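Mikness Robotics Club: arm bench check before students start
Bench 15, November. Arm on loan from Baidoo.

1. Emergency stop within reach of the driver. PASS. Tested twice. The second press was for my own benefit.

2. Base clamped. PASS, after tightening. The sheet from last time says "tight". It wasn't.

3. Cables clear of joints. FAIL. Tape is not a cable clip. Redo before power goes on.

4. Speed limit set in software. PASS, but the team's log says it was set at run 852 and I can find no note of who checked it.

5. Eye protection. PASS. Two pairs scratched, replace.

6. Gripper and test object.

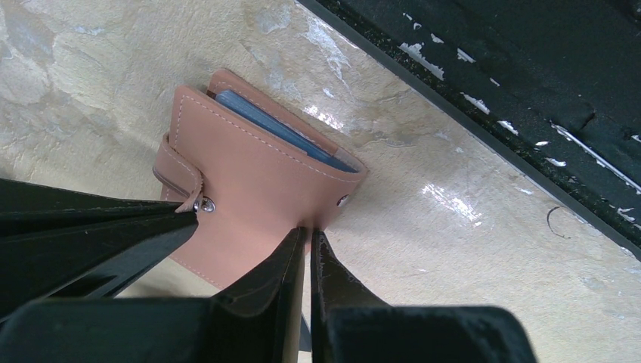
The Markine task is pick up, lift, put down, and the team claims it is ready. I'd like to see it done with me standing there. Fingertips are scuffed and one edge is scratched, so run a cloth along them and feel for burrs. The pink wallet is a fair test, being soft, but the metal snap on the strap is very near the long finger and I want a slower approach on that side. Take the blue card out for the first runs. HOLD.

7. Nobody leaning over the bench while the arm moves. Promised. We'll see.

Result: not signed off. Recheck items 3 and 6.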